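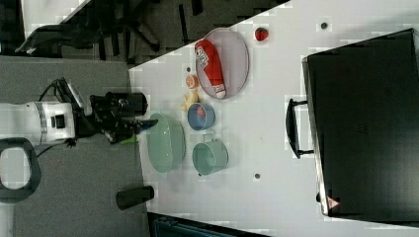 So where did the grant money go this quarter? Mostly into card stock and prize support for the Clerneo league, with a smaller chunk for table rental at our regional qualifier in November.

We ordered 500 starter decks and have handed out 392 so far, which beats what I promised you in the spring. The rest are boxed up for the two library nights still on the calendar. League play is healthy – 14 pods ran the full season, and only one folded into another when people moved away.

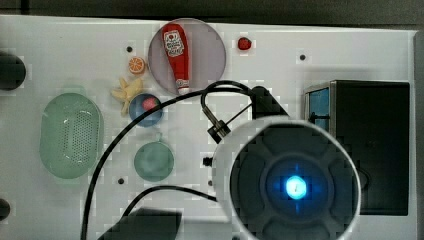
Huệ Nông wrote after the qualifier that the new draft format dragged in round three and that she'd rather see shorter rounds with a real lunch break. I agree, and we're cutting each round by ten minutes next time. Thảo Đoàn is rewriting the judge sheet to match (the old one still had the Pakico mulligan rule in it, oops!).

The one thing running behind is the Lirov expansion playtest. We've logged 2176 games, but too many of them are the same two aggro decks beating up on each other, and I want more control matchups before we touch the card costs. 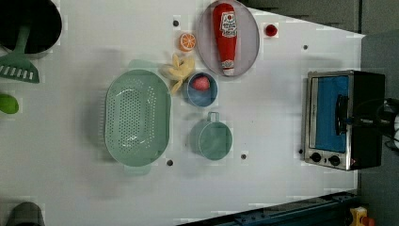 I'd like to keep that playtest going through the end of winter, using what's left in the printing line – no new money needed. If that's okay with you, just let me know before we send the next print order.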